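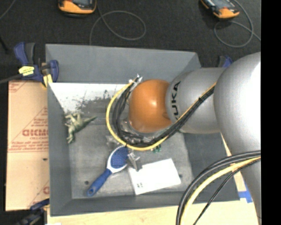
Home – Products – Storage – Help – Contact

Open bins and mixed small goods: frequently asked questions
By Amparo Arroyo, Drorkgate Storage Supply
Last revised March

Which bins do these answers apply to?
Rectangular open-topped bins with sloping walls, used for mixed household and personal goods: hairbrushes, boxed items, bottles and similar. Lidded totes and mesh baskets are covered on separate pages.

Why are the walls sloped?
Two reasons. Empty bins nest, which reduces the floor area needed for storage. Small items that land against a wall also tend to slide back to the floor of the bin, where they are easier to pick up. The cost is a floor area smaller than the opening. Measure both before planning a layout, and use the floor measurement for boxed goods.

How full should a bin be?
One layer for mixed goods. Two layers are acceptable if all items are boxed and the lower layer is level. With loose goods in two layers, the bottom items are handled twice as often as they need to be, and cartons get crushed at the corners.

How should a hairbrush be placed?
Flat, bristles up or to one side, handle parallel to the long wall. Bristles facing down will catch on bags and labels. Do not stand a brush in a corner with the handle up, as it will fall when the bin is moved. Brushes sold without packaging should be bagged if they share a bin with liquids.

Can small cartons share a bin with unboxed items?
Yes. Set the cartons down first, on their largest face, with the label visible from above. Leave a finger's width between a carton and the wall. White and pale cartons pick up grey marks from a worn bin floor; use a liner for these if they are going back on a retail shelf.

What are the scuffs and streaks on the inside of a used bin?
Mostly surface wear and transferred residue from cartons, tape and other bins. Residue comes off with warm water, a neutral detergent and a nylon pad. Wear does not come off and needs no treatment. If a fingernail catches in a mark, record it as a scratch and check it again at the next inspection.

Can I use solvent on adhesive residue?
Test it on the outside of the base first. Citrus-based removers are suitable for most of our bins. Acetone is not; it dulls the colour and can soften the surface. Rinse and dry before refilling.

How often should bins be cleaned?
Ours are wiped at every changeover and washed after 40 changeovers, or sooner if something has leaked. Gonzalo Valcárcel, who maintains the wash schedule at our Campos depot, recommends numbering each bin on the outside wall. Without numbers the same few bins get washed repeatedly and the rest are missed.

What interior colour should I order?
Mid-grey suits most mixed stock. White shows every scuff, and black hides dark items such as combs and hair ties. If a large part of your stock is grey, use a pale liner.

Do you sell liners?
Yes, cut to the floor of the bin, in packs of 52. The Jemar liner is smooth and wipes clean. The Ultska liner is ribbed and holds cylindrical items in place – it also traps dust and should be lifted out and shaken weekly.

When should a bin be retired?
When there is a crack in the rim, a split at a corner, or a base that rocks on a level surface. Discolouration alone is not grounds for retirement. Expect roughly 2000 changeovers from a bin that is not dragged.

Related questions
Labelling bins for mixed stock
Lidded totes: stacking and ventilation
Choosing between Jemar and Ultska liners
Returning damaged bins to the Campos depot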